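Galleries > Food & Drink > Snack counter bits

Snack counter, September

Quick one, no time to write this up properly. Table's sorted, more or less. Ordered the tray from Rowlands along with a few other bits, the rest is still in boxes.

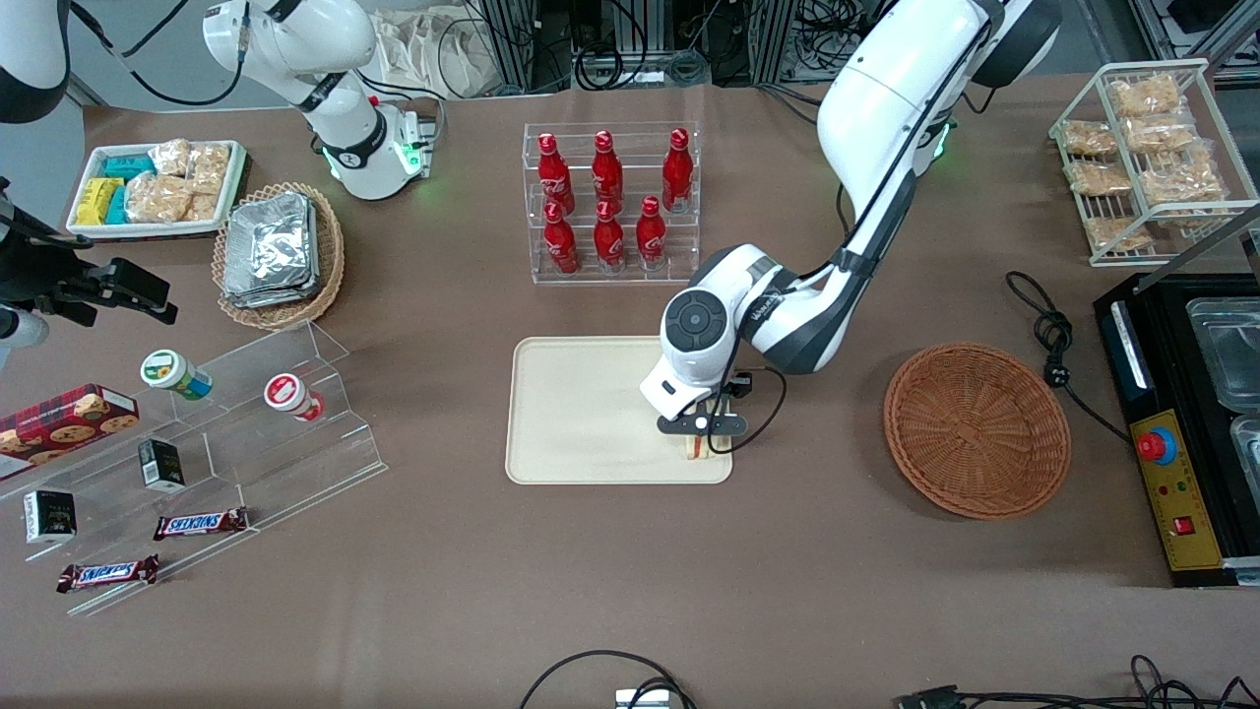 Cream tray, rounded corners, one little sandwich down near the corner. Pale bread, reddish layer in the middle. Coke bottles up on the clear two-tier rack behind, red caps all lined up nicely. Crisps or nuts or whatever you fancy go on the white wire shelf, golden snacks on there at the minute. Round wicker basket still empty, thinking bread rolls. Or fruit. Open to sugestions.

Wanted everything in reach without leaning over the tray, so drinks at the back and bags off to the side. The flex is next on the list, going to clip it along the back edge before we open. Napkins from Grollon due by 4, 500 in a pack which should see us through. Price cards after that if the printer behaves.

More when theres more. Back to it.

Shares 7 | Comments 3

Related galleries
Gider market stall, setting up
Wire shelves and where to put them
Sirau tea room, new cups
Sandwich fillings that keep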